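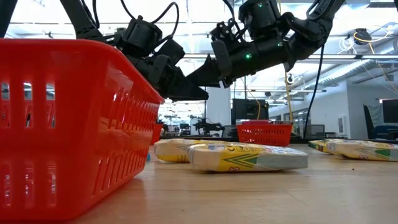

**图 3** 双臂工位的工作区布置。左侧为红色塑料筐，桌面上为三个扁平盒状包装，两个夹爪位于筐沿附近上方。

## 4 双臂桌面作业的操作规范

### 4.1 规范的适用范围

本节讨论的规范，适用于固定在工作台上方的双臂系统，任务为包装盒与周转筐之间的拾取和放置。图 3 所示为此类工位。我们把规范分为三个部分：作业前的布置、作业中的运动限制、作业后的记录。前两部分由 Skana 工位的使用经验整理而成，第三部分参考了 Ulten 项目组内部的记录格式，并作了简化。

需要说明，本文的规范不代替机械安全方面的正式标准。风险评估、急停回路和人员培训仍应按照所在单位的规定执行。本文只规定操作者每天都要面对、但在正式标准中写得比较笼统的那些事项。

### 4.2 作业前的布置

筐的位置对双臂任务影响很大。筐壁有一定高度，筐沿又比较厚，当筐靠近相机一侧时，会遮挡一部分桌面。图 3 中，近处的筐占据了视野左半部分的大部分区域，筐壁上的长方形开孔虽然可以透光，但透过开孔得到的图像不宜用于定位。因此规范要求：任何待抓取的物体，在相机视野中应有一个完整可见的面；做不到时，应移动筐，不应移动相机。相机移动以后，标定须重新进行。

盒与盒之间允许部分重叠，但重叠情况应写入记录。在早期版本中，我们曾经要求所有盒子互相分开，Alaric Ostrowski 在评审时指出，这样的要求与实际分拣条件相差太远，得到的结果很难推广。我们接受了这个意见。现行版本只要求盒边与筐壁之间留出 50 mm 以上的间隙，使夹爪手指能够从侧面进入。图 3 的布置摄于该条款生效之前，第二个盒子与筐的右侧距离很近，按现行版本需要重新摆放。

桌面上与任务无关的小物件和碎屑，应在开始前清除。这一条看起来简单，在检查中却是最常被忽略的一条。图 3 的桌面上也能看到一个很小的蓝色物体和一小点深色碎屑，二者都属于应清除的对象。

线缆的检查单独列为一条。两臂上方的线缆如果成环状，应确认它在关节的全部行程内不会钩住筐沿；从臂上垂下的线缆，应确认不会进入另一臂的工作空间。检查时以低速走完预定轨迹，由一名操作者在旁观察。

### 4.3 运动限制

双臂任务的主要危险，除了臂与人的接触，还有臂与臂的接触。在图 3 中，两个夹爪的指尖在筐的右沿上方几乎相遇。这种姿态在交接动作中不可避免，所以不能简单地禁止，只能限制进入这种姿态的条件。规范的规定如下：

1. 两个夹爪指尖的距离小于 200 mm 时，两臂均切换到低速模式。
2. 在低速模式下，同一时刻只允许一臂作平移运动，另一臂保持位置。
3. 夹爪越过筐沿时，指尖最低点应高于筐沿，并且高度余量由操作者在布置阶段实测，不采用模型中的名义值。
4. 状态指示灯只作为辅助信息。操作者不得仅凭指示灯的颜色判断机械臂可以接近。

关于第 3 条，有必要作一点补充。塑料筐在装入物体以后会有变形，同一型号的筐，筐沿高度也不完全一致。Gearóid Daly 建议对每个筐编号，并分别保存测量值，我们在 Nirkari 测试集的准备阶段采用了这个做法，工作量增加不多。

关于第 2 条，目前还有不同意见。逐臂运动会使交接的时间变长，对于研究学习型控制策略的小组，这也会改变示教数据的分布。我们的处理办法是允许申请例外，但申请者须提供碰撞力的测量结果，并在数据说明中写明该条款没有启用。

### 4.4 共用空间中的附加要求

不少实验室采用开放式布局，相邻的工作台上也可能安装有机械臂，显示器和座椅与工位的距离不大。在这种条件下，规范要求每个工位在地面标出操作区，座椅不得停放在区内。从天花板引下的线缆应有固定点，并在布置检查表中单独签字。上方安装的设备，不论用途，其固定情况每年 6 月复查一次。

### 4.5 记录

每次作业保存一份布置记录，内容包括筐的编号、盒的数量和重叠情况、线缆检查结果，以及所有中断的原因。中断原因使用固定词表填写，词表以外的情况写入备注。试行期间，我们共收集到超过 400 份记录，其中有一部分备注过于简短，例如只写“异常”，后来无法使用。现行表格因此要求备注至少写明两项：是哪一臂，以及发生在哪一个动作阶段。

Meijer 小组在使用同一表格时，把布置照片也列为必填项。我们认为这个做法值得推荐，照片应在机械臂上电以后、任务开始以前拍摄，视角与作业相机相同。记录表的字段定义见附录 B。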